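Getting started with the Sketska two-arm bench kit

Level: some soldering-free tinkering experience is plenty
You'll want: a free afternoon, a laptop, hex keys, a few small household things to handle

I've had the Sketska on my bench since May and I still get a little thrill when both arms wake up together. It comes from Zataditz as a flat-packed kit with two arms, two grippers, wrist cameras and a leader pair that you move by hand to teach it. The manual is good on bolts and thin on everything after that, so this page picks up at the point where the arms are built and you're wondering what to do with them. I'll say where I think the kit falls short as well, and there are a couple of places.

What's in the box

My kit had 436 parts, counting fixings, and the bags are numbered in the order you open them (bless whoever decided that). Each gripper has three spare rubber pads. There is no overhead camera in the basic kit, so if you want one you either buy it or use a webcam you already own. You also have to supply your own table and anything you'd like the arms to pick up.

Step 1: Fix the arms down properly

Bolt both bases to something that will not flex. A table with a rail along the front is ideal, and the mounting plates have slots so you can slide them before you tighten up. I started with the bases far too wide apart, which looked very grand and meant that the grippers could only just meet. Move them in until each gripper can comfortably pass the midline of the table, then nip the bolts up evenly.

Check the reach by hand with the power off. Swing each arm to the back, to its own side, and across to the other one. If the elbows knock, shift one plate a little and try again.

Step 2: Sort the cables before you do anything clever

Leave a generous loop at every joint. I can't stress this enough! A tight cable at the wrist will pull on the last joint, and your recordings will have a small drift in them that you'll blame on the software for two evenings. (I did.) Turn each wrist through its full travel and watch the cable as it goes. It should lift and settle without catching on the bracket.

Then do the same for the camera lead. The connector has no latch, and I think that's the weakest bit of the whole design. A twist of soft wire holds it well enough.

Step 3: Set the wrist cameras

Plug in one arm, open the Talex program and choose Live View. Talex is the free software that comes with the kit, and it's lovely to use once you've found the menus. You want to see the fingertips and a fair bit of the table beyond them.

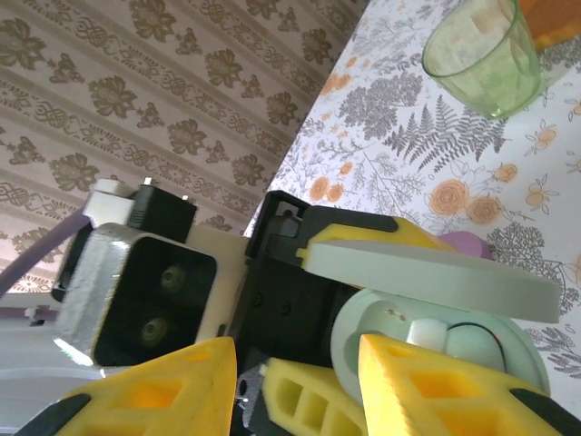 Don't worry if the horizon is all over the place. The wrist turns, so the view turns with it, and the software copes with that perfectly well as long as the camera itself stays put on its mount. What matters is that the fingers always sit in the same part of the view. Tighten the camera screws, wiggle the housing, look again, and only then carry on to the other arm.

Set the exposure to manual. With it on automatic, the brightness jumps about each time a pale object comes near the lens, and the training suffers for it. I use 28 on the Talex exposure slider with the room lights on, and a bit more on a gloomy day.

Step 4: Home and calibrate

Put both arms into the rest position shown on the inside of the box lid, press Home, and keep your hands clear. Each joint goes slowly to its stop and back. It takes about 18 minutes for the pair, so put the kettle on.

When it has finished, Talex asks you to close each gripper on the little test block. Do it twice. If the two readings are far apart, a finger screw is loose.

Step 5: Choose a first job

Everyone wants to fold a shirt. Please don't start there! Pick something with rigid objects and one clear finish, such as moving a cup from one side to the other. Once that's going nicely, try a job that needs both hands, with one gripper holding a part while the other comes in to meet it. Two-handed work is where this kit really earns its space on the bench, and it's enormous fun to teach.

A few things I've learnt about choosing objects:

Light plastic is kinder than glass while you're learning.
Anything round wants the rubber pads, fitted square.
Very small things are possible, but leave them until your recordings are steady.
A patterned cloth is fine. I've had good results on busy prints, and I rather like how they look.

Step 6: Record your demonstrations

Take hold of the leader arms, press the foot switch and do the job at an easy pace. Press again when you're done. Move the objects a little between takes, so that the arms learn the job and don't just memorise one spot.

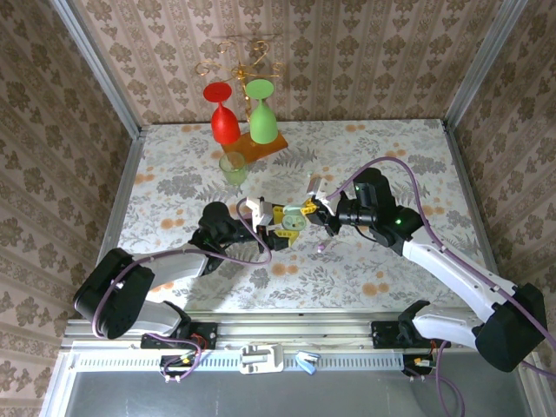 Slow down as the two grippers come together. My early takes were all too quick at that moment, and when the arms played back what they had learnt they rushed in and nudged each other. A short pause before the second gripper closes makes a big difference. Keep the pause about the same length every time.

My friend Ju-won Gil, who bought the kit a month before me, told me to throw away any take where I fumbled. I'd keep some of them. If you fumble and then recover neatly, that's useful, and the arms get better at putting things right. Bin the takes where you gave up halfway.

I had 86 takes before I pressed Train for the first time on a two-handed job. You can begin with fewer for a simple pick-up.

Step 7: Train and try it

Training runs on your own computer or on the paid Cho service, which you reach from the same menu. I've used both. My laptop managed it overnight with the fan howling. Cho was far quicker and the price was fair, though the upload is slow and there's no way to pause it, so don't begin five minutes before you need to go out.

For the first playback, set the speed to half and keep a hand by the stop button. Watch the elbows as well as the grippers. If an arm hesitates over the object, you probably need more takes with the object in that part of the table. If it goes to the wrong place with great confidence, look at the camera mounts first - one of them may have slipped.

If something isn't right

One arm judders at rest: check the power plug is fully home. It needs a firmer push than you'd think.

Gripper closes but the object slides out: clean the pads with a damp cloth, let them dry, and run the test block again.

Live View is black: unplug the camera lead, count to ten, plug it back in and restart Talex. This happens to me most weeks and I do hope Zataditz fix it.

Playback is fine in the morning and poor by evening: your lighting has changed. Draw the curtains and record with the lamp on.

Would I buy it again?

Yes, and I'd get the spare finger set at the same time, as postage on its own is steep. The build is tidy, the arms are quiet enough to run while someone's asleep next door, and the teaching side is a joy. I'd like a latched camera connector and a longer chapter on recording. The next page covers fitting an overhead camera and lining it up with the wrist views, and you'll need the arms calibrated before you begin that one.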